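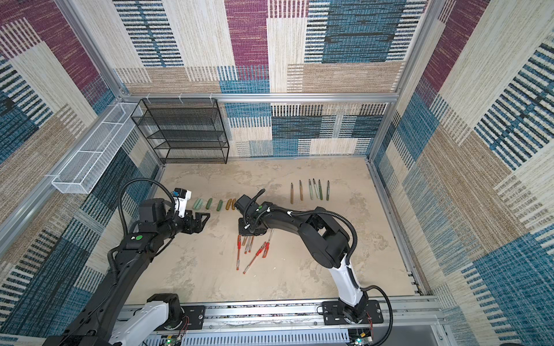 Trirlow two-arm bench kit – long review, questions welcome
Posted by sorting_shed, December 8, 2018

I promised a few people in the grippers thread that I'd write up the Trirlow kit once I'd had real hours on it, and I've now had it running more than 400, so pull up a chair. We bought the two-arm version with the rail, the frame and the gripper cameras, and we've been giving it the dullest job we could think of, which is tidying up art supplies. The pens and crayons get dumped out and the arms put them into rows by type and color. In my shot the right arm is hovering over the red-and-white pens, which are still in a heap, while the green and brown ones are already lined up toward the back. I like this job as a test because pens roll, crayons are stubby, and everything is just slippery enough to show you where a gripper is weak.

The good first. Assembly took me two evenings, and I am slow and I read manuals all the way through. The rail is stiff, the bolts all fit, and the arms came out of the box knowing where they were. Cables are long enough that nothing pulls tight at full reach, and I can't say that about the last kit I owned. The support folks at Trirlow answered both of my emails and were very kind about a dumb mistake I made with the power supply.

The not so good. The sorting software is an add-on called Trunport and you pay for it every month – 59 dollars – and without it you are pretty much writing your own. I'd have liked to see that in larger letters on the order page.

mudlark_
Thanks for this, really useful. How is it with the short crayons? We looked at the same kit in April for a teaching lab and the demo only ever showed big square blocks, which made me suspicious.

sorting_shed
Fair suspicion! Blocks are easy. Crayons are fine if they're lying flat with a bit of space between them, and a lot less fine when two are touching, because the fingers want to come down on both sides and there's no room. It will usually nudge one away and try again. Slow, but it gets there more often than I expected. Pencils I'd call a pleasure by comparison.

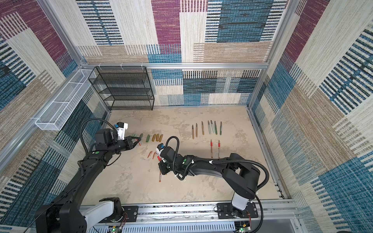

The other thing I'd say about small stuff is to take the gripper calibration seriously. The quick version in the manual takes five minutes and is good enough for blocks. The long one is tucked away in the back pages, and it made such a difference with the crayons that I felt a little silly for having skipped it all through the first month.

old_gantry
I'm going to be the grump here. I've had the Ondrejka pair for two years and I don't see what this does that mine don't. Mine cost me 300 more, yes, but the software came with them and I own it. Add up the monthly fee over two years and your cheaper kit is the expensive one. People get dazzled by a tidy frame.

sorting_shed
I don't think you're wrong about the money, and I said as much above. If I were planning to keep it on one job for years I'd look hard at the Ondrejka. What swung it for me was the cameras on the grippers. On yours they're extra, right? For thin things I wouldn't go back to only looking from above.

old_gantry
They're extra, and the bracket is awful, I'll give you that one. I made my own. But I'd still argue a good fixed camera does most of the work if your lighting is decent. Wrist views are nice to look at and then you find half of them are glare.

mudlark_
Could we see one? I've never seen what these particular cameras give you, and the Trirlow site only has the glossy renders.

sorting_shed
Sure, and old_gantry will enjoy the shiny patch on the table.
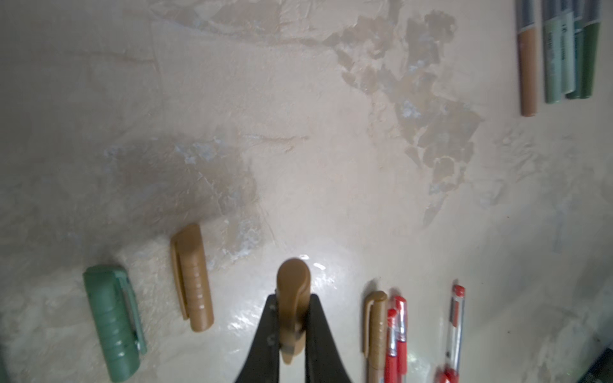
Gripper camera view, tan cap between the fingers

So yes, glare is a thing. I've since ordered a softer lamp and I'll report back. But look at how well you can make out the clip and the ridges on the loose caps to the left. That's what I'm paying for, as far as I'm concerned. It's how I tell whether a grab was square or a bit crooked without getting up from my chair.

old_gantry
Okay, the detail on the caps is better than I figured. The glare is as bad as I figured. Try a sheet of baking parchment over the lamp before you spend money on anything.

benchwarmer593
Jumping in as somebody who bought through Sterside instead of direct. Same kit, but they set it up for you and give you a half day of training. Worth it for us, since our crew had never touched an arm before, but I wouldn't bother if you're comfortable with a hex key. One warning: ask for the spare finger pads up front. Ours wore smooth and the replacements took three weeks to arrive.

mudlark_
Does Sterside make you take the Trunport plan too, or can you get just the hardware?

benchwarmer593
Just the hardware is possible, but you have to ask, and they'll ask you twice if you're sure. I think the first three months were thrown in with ours. Don't quote me on that, I'd have to dig out the invoice.

sorting_shed
Good tip on the pads, thank you – mine are starting to look a bit polished too. I'll order a set tonight and add a note here when I've had the new lamp up for a week.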